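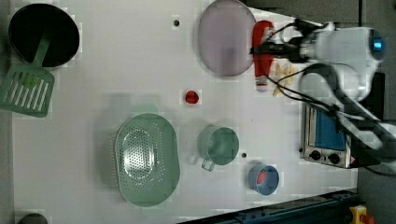 Brazo robótico blanco con pinza negra sobre una mesa blanca con utensilios de cocina, entre ellos una sartén, una espátula ranurada y un escurridor.

Trakix es un kit de manipulación robótica para entornos domésticos simulados, desarrollado y comercializado por la empresa Rister. Se destina a laboratorios universitarios, centros de formación profesional y departamentos de ensayo que necesitan un puesto de trabajo para tareas de agarre, traslado y colocación de objetos. El kit no incluye el brazo, que el comprador adquiere por separado o aporta de instalaciones anteriores.

Historia

El proyecto se inició en el taller de prototipos de Rister bajo la dirección del ingeniero Tshepo Msimang. La primera versión, conocida internamente como Kapoor, constaba de un tablero y de un juego reducido de piezas geométricas. Los centros que la probaron solicitaron objetos de uso corriente, de formas menos regulares, y la empresa reorientó el producto hacia el menaje de cocina. La versión comercial se presentó en febrero, acompañada del programa de control Jurninlow.

Composición

El suministro básico comprende el tablero, la placa de fijación para el brazo, un juego de 18 objetos y la licencia de Jurninlow para 2 equipos informáticos. El contenido del juego varía según el pedido. En los puestos en servicio es habitual encontrar recipientes de plástico, platos, tazas con asa, cuencos y botellas flexibles, a los que cada centro añade piezas propias. También se emplean electrodomésticos de pequeño tamaño, como hornos tostadores, para ejercicios en los que el brazo debe trabajar cerca de un volumen voluminoso y de superficies metálicas.

La selección de objetos responde a criterios de dificultad. Las piezas planas, como las espátulas, obligan a aproximar la pinza casi a ras de la mesa. Los platos translúcidos y las superficies brillantes plantean problemas de detección a los sistemas de visión. Las botellas tumbadas pueden rodar al menor contacto.

Programa de control

Jurninlow permite guiar el brazo a distancia, registrar trayectorias y reproducirlas. El catálogo inicial contiene 13 tareas predefinidas, que el usuario puede modificar o encadenar. La memoria de trabajo admite casi 300 secuencias por proyecto; superado ese límite, los registros deben exportarse a un archivo externo. La documentación se distribuye en español e inglés.

Seguridad

El manual exige una parada de emergencia accesible desde la posición del operador y prohíbe la presencia de manos en el área de trabajo mientras el brazo recibe alimentación. Los cables de la pinza deben revisarse antes de cada sesión. Los electrodomésticos situados sobre el tablero permanecen desconectados de la red durante los ejercicios.

Recepción

Los centros usuarios han valorado la facilidad de montaje y la posibilidad de sustituir objetos sin recalibrar el puesto. Entre las objeciones figuran el precio de las licencias adicionales y la ausencia de un soporte regulable en altura. Rister ofrece este último como accesorio para instalaciones nuevas.

Última actualización: 21 de octubre de 2018

Artículos relacionados
Rister (empresa)
Jurninlow
Pinza robótica
Teleoperación
Robótica educativa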